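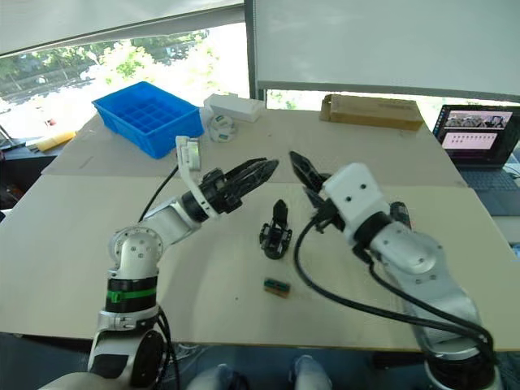

4. What the Workcell Cost After It Was Paid For

4.1 The purchase order and its relatives

The budget for the Pandau workcell was approved in December with a single line for equipment. It covered two arms, two grippers and the controllers, and it was a good line, easily defended. Every later purchase had to be defended separately, usually by someone who had assumed it was included.

We sorted the later purchases by what prompted them. The largest group, 21 orders, came from the space between the arm and the job. An arm is sold by reach and payload. A job arrives as a thing to be held, and the gripper that came in the box has opinions about which things those are. Spare finger parts, wrist brackets, longer cables and the small boards that go with them had no line in the original budget. Tape did, by accident, under stationery.

Lead time mattered more than price here. A finger part from Jarkari costs less than lunch and takes 9 working days to arrive, during which the most expensive item in the building stands idle with great dignity. We therefore recommend that plans list a waiting cost beside the purchase cost for every part that can stop the cell. In our case the waiting cost of the cheapest part on the list was higher than the price of the dearest one, a comparison that took us four months to make and would have taken an afternoon at the start.

4.2 Two arms or one

The question raised most often in review was whether the second arm was needed. One arm and a clamp would have handled a good share of the tasks in Section 3, and a clamp does not require a service contract. The case for two arms rests on small-part work, where one gripper presents a piece and the other does something to it, and the piece changes often enough that a fixture for each would fill a cupboard. Figure 3 belongs to this class of work.

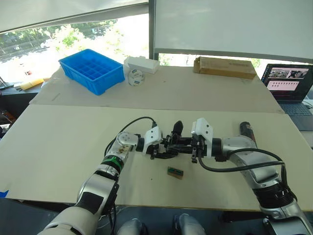 Figure 3. Both arms at the shared work area, grippers nearly touching over the nearer table. What looks like a small circuit board or module lies on the surface and the compartment tray is on the farther table.

Salamatu Dogbe objected at the planning review that the cupboard of fixtures had never been priced, so the second arm had been compared with nothing. She asked for a quote from Nonden before anyone said the word "flexible" again. The quote came to 600 dollars per fixture, plus 675 for the first drawing, and a reprint of the drawing was extra if we lost it. On those terms the second arm looked better than it had on its own merits. We report this with mixed feelings, as the arm had already been ordered.

The exercise did give us a rule we have kept. Any request for a second unit of anything must name the thing it replaces and attach a price for it, even when the thing is a clamp. Requests have fallen since, partly through better planning and partly, we suspect, through the nuisance of attaching things.

4.3 Planning for ordinary objects

Small electronics are polite to a gripper. They weigh little and come in trays. Hand tools are another matter, and the second-year plan includes them because the people who pay for the second year asked for them. 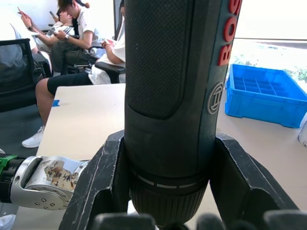
A tool meant for a human palm has its weight in inconvenient places, and a grasp that is firm on paper can put a load on the fingers that the supplier's sheet does not discuss. For budgeting purposes we now treat finger pads as a consumable, in the same class as gloves. The plan also carries a line for the tools themselves. The first draft did not, on the theory that the workshop would lend us some. The workshop had a different theory.

Geetha Kulkarni's revision of the plan, dated 4/22/25, splits the second-year money into three lines: arms and service, everything that touches an object, and the objects. The middle line is the one that grew. It is also the one finance would most like to see cut, being made up of items too small to have champions. We have asked for it to be fixed for the year and spent without individual approval, up to the limit. Kumsa, who supply the service contract, offered to fold it into their annual fee. We declined after reading what the fee would then be.

The split has one known weakness. Cables fit in all three lines, and have so far been charged to whichever had money left.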